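Skurnumano list archive » Arms and grippers » Thread view
Category: Maintenance and setup
3 replies | Share | 2 shares

Subject: Re: wrist cable rubbing, and where to put the basket
From: Éabha Ó Néill
Date: Saturday, August 17, 2024

Ciarán wrote:

> We have the laundry cell at Devstead back together after the move but
> I am not happy with it. The wrist cable is getting shiny on one side
> where it touches the dryer gasket, and I have had to change it once
> already since June. The arm also stops short on the low grasp, inside
> the drum, on the far side. It gives a joint limit warning and backs out.
> I can clear it by hand but it comes back.
>
> Questions:
>
> 1. How much slack do you leave in the cable at the wrist?
> 2. Do you tape the basket position or just put it down by eye?
> 3. Has anyone shimmed the base to get more reach, and did you have to
> redo the whole calibration afterward?
>
> I have the Samora base plate and the standard two-finger gripper, no
> changes. The dryer is where it was, or as near as I could get it.
>
> Ciarán Ó Conaill

Ciarán,

I look after the same kind of cell and went through most of this in June, so I will take your questions in order and then add a few things you didn't ask.

Cable slack. The loop has to be long enough that the wrist can turn to both ends of its travel without pulling on the connector. Find that length first, with the arm powered down and the brakes released, moving the wrist by hand. Have somebody hold the forearm while you do it. Then clip the cable to the last link, on the side away from the door, and let whatever is left over sit in one loop. I had two clips on mine when I took it over. The one closer to the gripper did nothing except make a hard bend, so I took it off. The cable that was on there had failed right at that bend.

You will still get a loop that passes near the bottom of the gasket when the gripper is lined up with the drum. I have not found a way to route it that avoids this completely. What I did was wrap that part of the cable in braided sleeve and put it on the weekly check. Run a thumb along it. If the sleeve is fuzzy, replace the sleeve. If you can feel a flat spot in the cable, replace the cable and don't wait for the errors to start. Mine went intermittent first, and I spent most of a day looking at the controller.

While you are down there, wipe the gasket. Lint collects in the fold and it is mildly abrasive once there is enough of it. A damp rag is fine. I would stay away from silicone spray because it gets on the finger pads, and then you will have a different set of problems with thin cloth.

Basket position. Tape it. I put it down by eye for a long time and got away with it because the pick from the basket is forgiving. The drop is less forgiving. If the basket has drifted toward the dryer, the elbow comes in low over the rim on the way down and you can catch a slot with a finger. Use white tape on a dark floor, mark the corners and the full edges, and clean the floor before you put it down. Alcohol wipe, let it dry, press the tape down with something hard. Do not stretch it or it will creep back.

One thing I would add is that the tape should be measured from the base of the arm. I first measured mine from the front of the dryer, and the dryer walks a little when it runs. Every few weeks I was moving the tape to match a dryer that had moved, and then wondering why the drop point was off. Measure both from the arm and put the dryer back if it has shifted.

Shimming the base. Please don't, or at least not yet. I had the same warning on the low grasp and the base was not the cause. The planner was coming in at the lower right of the opening, close to the hinge, and then trying to swing across inside the drum. That uses up the wrist before it ever gets to the back. When I moved the entry point toward the middle of the opening and let the arm go in straight before turning, the warning went away, and I got to everything I needed except the very back of the drum on the left.

You can check this without changing any files. Jog the arm to the entry pose, stop, and read the wrist angle. If it is already most of the way to its limit before the fingers have crossed the gasket, you have what I had. Save the old pose under another name before you edit it.

If you do end up shimming, then yes, you redo all of it. Base frame, camera, door pose, basket pose. Allow a full day. The Hauser level that came with our kit is good enough for the plate, but check it against itself by turning it end for end.

Door. You didn't mention it, but make sure it is opening to the same place each time. My approach path clears the open door and the hinge bracket, though not by a lot on the bracket side. If the door rests a bit farther in one day, the wrist housing can touch it. I open it by hand to its stop before the arm is enabled, and I check that there is nothing in the way of it. If you are having the arm open the door, then I would add a check at the end of that step and have it refuse to go on if the door isn't at its stop.

I am putting one from our cell inline so you can compare your entry pose with ours. Look at the cable in particular.

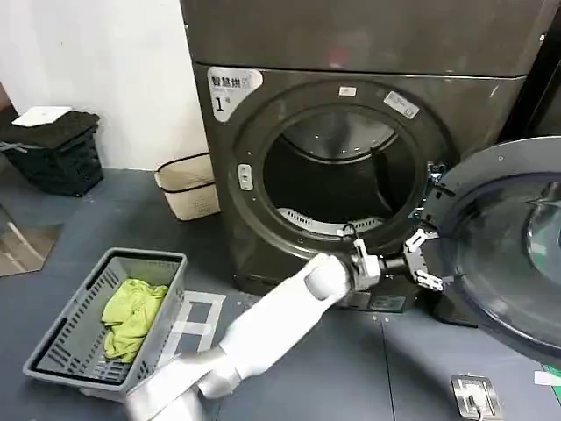 Cable, door and entry pose

The fingers are open in front of the lower right of the opening, near the hinge bracket. This is the old style of approach that I described above, so don't copy it. It does show how the cable hangs at that point, with the loop close to the lower edge of the gasket. If yours hangs lower than that, you have too much slack, and I would take it up at the clip before you do anything else. The door is wide open off to the right, and you can see how little there is to spare next to the bracket.

The basket there is the gray one with slotted sides, and the lime-green cloth in it is a good thing to test with. Bright cloth is easy for the camera and easy for you to see from across the room when a grasp has slipped. I would get the cell working with one piece like that before you go to mixed loads. Dark cloth inside a steel drum is harder and I would leave it for last.

Weekly check, as I do it now:

- Power down, brakes on, wait for the controller light to go out.
- Thumb along the wrist cable and sleeve.
- Wipe the gasket and the bottom of the drum opening. Pick lint out of the vents.
- Check the finger pads for glaze. Scuff them with a gray pad if they are shiny.
- Check the screws on the wrist housing. Snug only, they go into plastic.
- Look at the floor tape. Replace any edge that has lifted.
- Check the dryer against its marks.
- Power up and jog to the entry pose at low speed. Read the wrist angle and write it down.

The last one is worth doing even if nothing seems wrong. I keep the numbers in a notebook on the shelf – if the angle has changed from one week to the next and I haven't touched the pose, something has moved. It has caught a loose base bolt once and a shifted dryer twice.

On run length, I would not leave yours going overnight until you have had five clean cycles in a row with the new entry point. By clean I mean no warnings in the log, including ones it recovers from. Yours is backing out and carrying on, so it may look better than it is if you only check whether the drum got emptied.

If you still have the cable you took off, look at which side is worn and how far from the connector. Send me that distance and your wrist angle at entry, and I can tell you if it matches what I had. I have a spare cable and some sleeve left over, and can mail you both if you're stuck.

I haven't tried the angled fingers Samora lists for this gripper. If anybody on the list has them on a laundry cell, I would like to know if they help at the back left of the drum.

Éabha Ó Néill

« Previous in thread | Next in thread »

Contact the list owner | © 2024 Skurnumano list archive | Back to top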